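Gorham craft room reopens with new desk sets

Print this article | E-mail this article

The craft room of the Kiltby community center in Gorham is open again from Monday, after it was closed for 3 weeks for cleaning and new shelves. Members can now borrow small desk sets for drawing and paper work at home.

Each set has a wooden box, a cup for markers or brushes, a tray for small parts, a white board and a cloth for wiping. Saodah Latuheru, who leads the Mangundap craft circle, chose the things herself and paid attention to the price. The whole collection cost $2,053, and the center received 337 requests already before the opening.
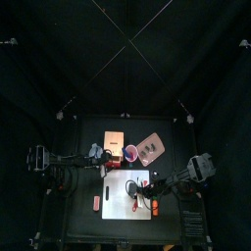

The sets may be kept for two weeks. Members are asked to bring back everything together – also the cloth, which is often forgotten – and to put the small parts on the tray before they close the bag. A missing cup or tray can be replaced at the desk for a small payment.

"People told us they like to draw but they have no place for their things," Mrs. Latuheru said. "With a tray and a cup the table stays in order, and you can begin again the next evening."

At the moment 83 sets are ready. A second delivery is expected in April, and the center wants to add scissors and colored paper then. Registration is at the front desk until 7 p.m.

Contact us | Copyright Plurkero Local News | Back to top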